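Newsletter > Lab Automation > Software Notes

Does the planner need to know what a pipette tip is?

Grendora released version 3 of its motion planning package in March, and the claim that got passed around was that it handles "small part transfer without task-specific tuning." I have read that sentence, or one very like it, in the release notes of every planner I have used. So when Tsz-kin Su offered to put it on the tip transfer job, I asked her to keep our old scripted routine installed next to it and run both.

The job is dull, which makes it a good test. Pick a tip out of one box, carry it over, stand it in a hole in the other box. The scripted version is a pile of taught poses and offsets that Carter Hawthorne wrote over a long winter and that only Carter likes to edit. The new version takes a rack pose from the camera, works out its own approach, and watches the wrist forces on the way down.

On paper the results favor Grendora. Tsz-kin logged 396 transfers with each. The scripted routine needed a person to step in 60 times. The new planner got through with fewer stops, and setup took an afternoon where Carter's took weeks. If you stop reading there you will have the version that went up on the Holtel users' list, and you will be as pleased as they are.

I went through the logs with Jihad Azar and came away less pleased. The planner plans for the gripper and the arm. The tip is handled as a straight extension of the fingers, set once in the config file. A real tip sits in the grasp at whatever angle it was grabbed, and a few degrees at the fingers is a lot of travel down at the narrow end.
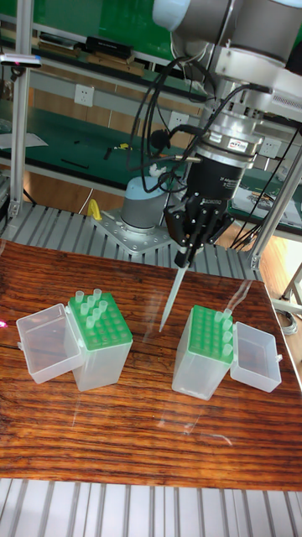
What the software does about that lean is guess, then push, then look at the force reading and guess again. It calls this a "compliant search." Jihad calls it feeling for the keyhole in the dark. It does get there most of the time – but the success message in the log says nothing about how many tries it took, and we had to dig the retries out of the raw force data ourselves. In 162 of the transfers there was at least one. None of those show up in the summary the tool prints at the end of a run.

I don't object to retries. I object to a report that hides them. A tip that has been pressed against the rack a few times before going in may be fine, or it may be scuffed at the end, and anyone using it to measure liquid would want to know which ones to throw out.

Zübeyde Dönmez, who looks after our perception code, thinks the fix belongs on her side: estimate the tip angle after the grasp and hand it to the planner as part of the tool. She has a branch that does this. I have seen it work on opaque plastic. Clear plastic over a shiny tabletop is another matter, and she says so too. The Windau plug-in claims to solve it and wants a depth camera we don't own. Rosaire Sutherland tried the Vachon segmentation model at his site and reports that it finds tips very well, including in places where there are none.

For now we are keeping Grendora on the bench with a small patch that writes every contact and retry to the run log. Carter's script stays installed. If you want the patch, write to Tsz-kin, and please send back your own retry numbers, good or bad. I would trust the claim in the release notes more if somebody outside the company had a log to go with it.

Contact the editors | Copyright Lab Automation Newsletter | Back to top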